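Galería: mesas, cestas y cajones del taller Lo Presti

Publicado el 3 de octubre de 2025

El taller Lo Presti ocupa la planta baja de una antigua imprenta y tiene 176 metros cuadrados. En marzo se cambió la distribución: las estanterías pasaron a la pared norte y las mesas se acercaron a las ventanas. Desde entonces cada mesa tiene su propia cesta para lo que antes acababa repartido entre los cajones, el alféizar y los bolsillos de las batas.

Las cestas se compraron en dos tandas. Las primeras eran de alambre, marca Bromodel, y rayaban la madera al arrastrarlas. Las segundas son de plástico y se limpian con agua y jabón. Se guardan 31 en el almacén, apiladas junto a la puerta.

Los tableros se lijaron y se barnizaron con dos manos de Prilta mate. Conviene no dejar encima tazas sin posavasos durante las primeras semanas. Para las manchas de café basta un paño húmedo; para las de pegamento hay que esperar a que seque y levantarlo con una espátula de plástico.

La tornillería va aparte, en cajones etiquetados por medida. Los botes de 500 gramos se rellenan cuando queda menos de un tercio. Las piezas que no tienen cajón asignado van a la bandeja de Handstead que hay al lado del fregadero, y se revisan al final de cada mes.

Las cestas de las mesas no son papeleras, aunque se usen como tales. Los envoltorios se tiran al cerrar y los paquetes de comida vuelven al armario de la entrada. El resto puede quedarse de un día para otro.

El precio de una mesa restaurada como las de la galería es de 89 euros, sin transporte. Las cestas no se venden.

Las fotografías se pueden reproducir citando la procedencia.

Mesas con cesta

Tablero marrón de veta horizontal. En la cesta gris oscuro de rejilla, un paquete de aperitivo verde azulado y blanco y un envoltorio arrugado de varios colores. Cerca del centro, hacia el fondo, un pequeño aparato blanco en forma de caja.

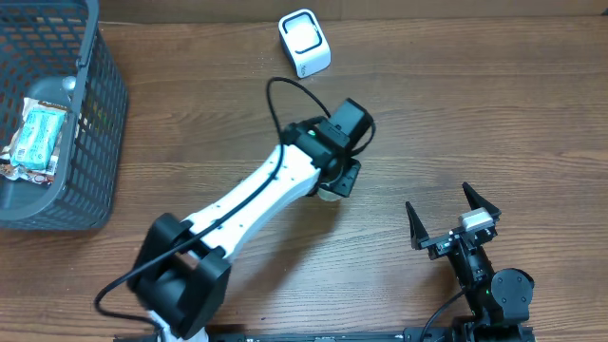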